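4. Hand washing a cap (Bavendale Laundry Guide, hats and gloves section)

Machine is fine for most cotton caps. Older ones, wool ones, anything with a cardboard brim – wash by hand.

1. Check the label first. No label, treat as wool.

2. Fill sink with cool water. One capful of Plorkbridge liquid, no more. Swish it.

3. Dab the sweatband with a bit of neat liquid and an old toothbrush. Leave 5 minutes.

4. Cap in, push down, let it soak. Nearly 27 minutes is plenty for a sweaty one. Dark colors less, they bleed.

CAUTION: no bleach. Not even on white. It yellows the stiching.

5. Rinse till water runs clear. Don't wring. Press between two towels.

6. Reshape crown with your fingers while damp. Curve the brim now, it wont take the curve later.

7. Dry on something that lets air through. Wire rack, colander, upturned bowl if your stuck. Keep off radiators and out of full sun.

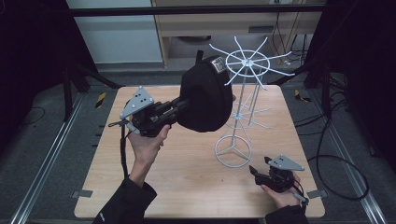 Black cap and white wire rack on a light wood table.

Note: dark caps show lint. Lint roller once fully dry, not before.

Note: gloves are section 5, don't soak them with caps.

Comments (3)

Did my old Mizuno cap this way, sweatband came up nice. Brim a bit wavy but that's me rushing step 6.

Does the Plorkbridge powder work or only the liquid? Can't get the liquid here in July, everyone sells out.

Powder left white streaks on my navy one. Had to rinse it 7 times. Use liquid.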